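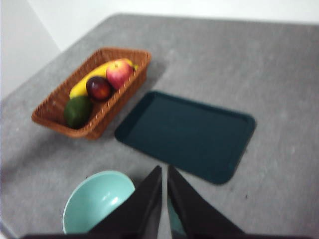 Putis shared break room
Minutes of the April get-together

I took the notes again (my handwriting is getting worse, so shout if I've got you down for something you never said). We started at 4:10, late, as the kettle had only just gone on. All three offices on our floor were represented: Bradell, Kettunen and us.

1. Last month's notes
Fine as they stood, except that I'd written "fridge" where I meant "freezer." Fixed. The freezer still needs defrosting and Kettunen will do it Sunday, when they're in anyway for their stocktake.

2. Fruit
We spent most of the hour on this one! The Lakisance delivery costs us 168 dollars a month, and everybody wants to keep it. What people don't agree on is what should be in it. Bananas are safe. Apples are safe too, as long as we get the red ones with a bit of yellow in them and not the floury kind we had all through the winter. I'm on my own in liking the plums, apparently, but I said my piece and they're staying for now.

We also talked about where it all goes. The wicker basket lives on the gray table and that seems to suit everyone. I'd like it kept for fruit and nothing else, please. I've pulled rubber bands, a stapler and a parking ticket out of it since the last meeting. The dark teal tray next to it can take the small stuff, and I'll put a label on it once I find the label maker.
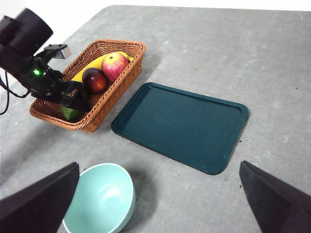 One of the Bradell people wondered if we could go down to a delivery every other week, given how much ends up soft and brown by the second Friday. They'd sooner have less fruit and eat all of it, and they'd be happy to put the difference toward decent coffee. Kettunen liked the coffee part but not the rest. We went back and forth for a while and landed here: same delivery through the end of next month, and whoever locks up takes home anything that's on the turn. Banana bread is welcome in return (hint, hint).

Somebody asked if the fruit should be washed first. I rinse mine at the sink and I think we can all manage that. Keep the bananas at the side if you can, and don't bury them under apples. They bruise, and then they sit there until I eat them.

To do: I'll email Lakisance about the apples and ask what a smaller order would cost.

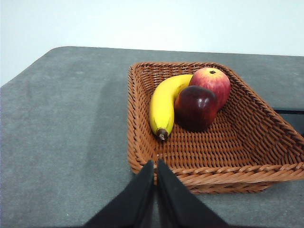

3. Paper goods
We're down to our last 200 napkins, and the next box is 600. Bradell will order it and split the bill three ways. I asked for the plain white ones. The patterned ones leave dye on the table when they get damp, and I was the one scrubbing it off last time.

4. Mugs
Still going missing. If you have one on your desk, or five, bring them back and we won't say a word.

5. Anything else
The dish soap has moved to the cupboard under the sink. Kettunen would like the radio turned down before ten, and we said okay.

Finished at 5:05. Next time Bradell takes the notes.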